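Cluncombe Shuttle Project: progress report to the Griseck Fund

Spring period, to the end of May

Thank you, as ever, for your patience and for the kind note that came with the second payment. It has been a busy stretch for us at Cluncombe, with a good deal to be pleased about and one or two things that have gone more slowly than we would have liked, and I will try to be fair to both.

The main news is that the self-driving shuttle has now covered 2000 kilometres on the loop between the railway station and the Swanson business park, all of it with a trained safety driver on board. The top speed is still held at 30 kilometres an hour, and most of our regular passengers tell us they find that quite fast enough on the bend by the mill!
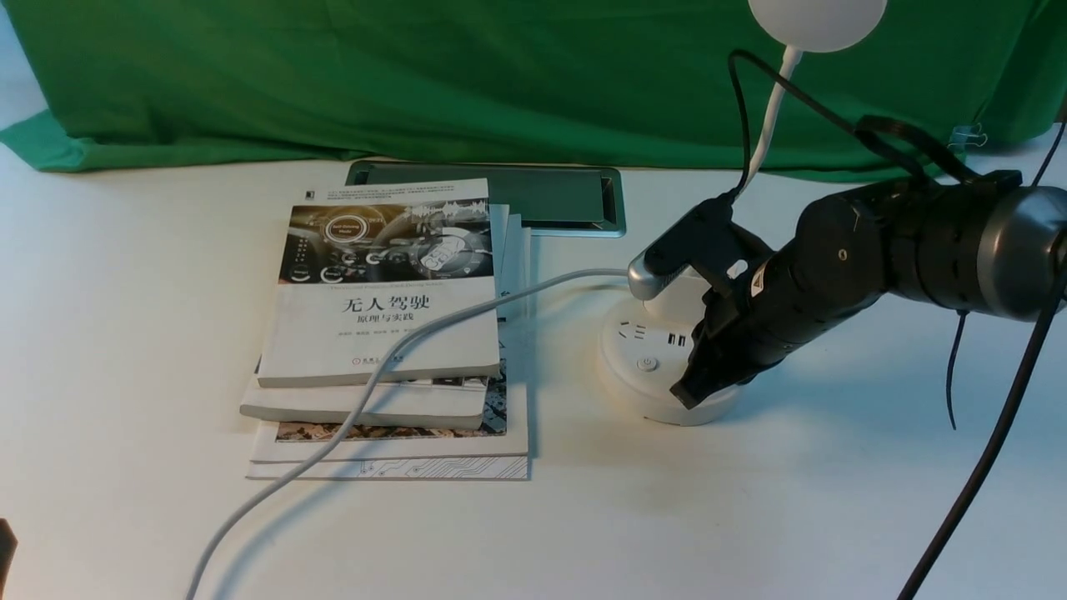

Training for the safety drivers has grown a little beyond what we set out in the bid. We had planned a short course on the controls and the emergency stop, but the drivers kept asking (very sensibly) why the vehicle does what it does, so we added evening sessions on sensors, mapping and braking. The reading for these has been wide, and the paperback with the dashboard and steering wheel on its cover, badge reading "Self-Driving Mode" and all, is the sort of thing we like to have to hand, even though its title is in Chinese and most of us must make do with the pictures. Attendance has held up well, and we would like to carry the sessions on into the autumn if the budget allows.

Passenger numbers are healthy too. Of the people who filled in our card after a ride, 85 per cent said they would travel with us again, and the grumbles were nearly all about the timetable, in particular the long gap after lunch. 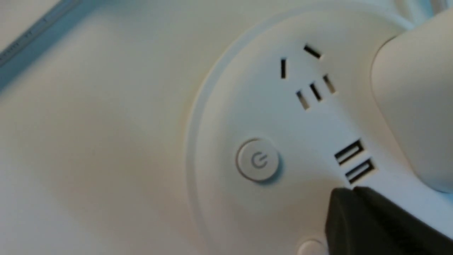
When will the shuttle run without a safety driver?

We don't expect it during the present grant. The insurer wants to see a full winter on the loop first, and we think that is a reasonable thing to ask.

There were 11 occasions in the period when the driver had to take over, most of them at the roundabout where delivery vans like to stop. Drerkitz, who supply the driving software, have sent us an update for this and we are trying it out in the early mornings, before seven, when the road is quiet. 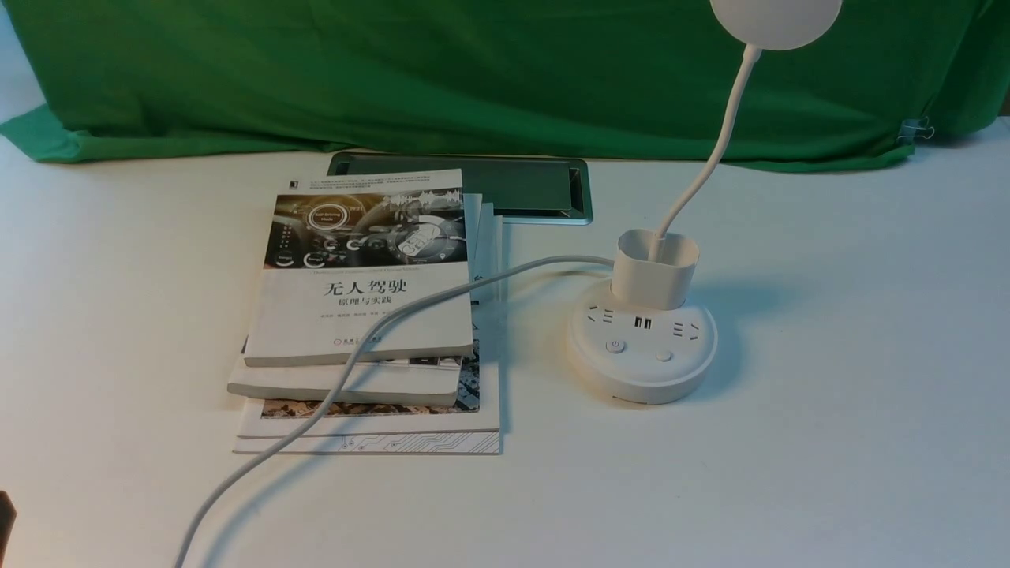

Our written records were the weak point in the last report, and you were right to say so. Each takeover now gets its own page, filled in by the driver before the end of the shift and checked against the vehicle's log. Some of us are screen people and some are firmly paper people, and a table with a pile of four books lying partly over a flat dark panel gives a fair idea of how the two habits sit together here. The new forms come in both versions, so there is no excuse left for anyone, myself included.

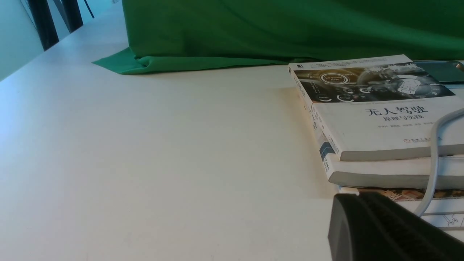 Spending and next steps

We are slightly under on vehicle hire and slightly over on training, for the reasons given earlier, and we would be grateful for your agreement to move the difference across. Over the summer we hope to fill that gap after lunch, finish testing the roundabout update and begin talks with the business park about a second stop near its north gate. You would be most welcome to come and ride the loop with us at any time; the ten o'clock run is usually the least crowded.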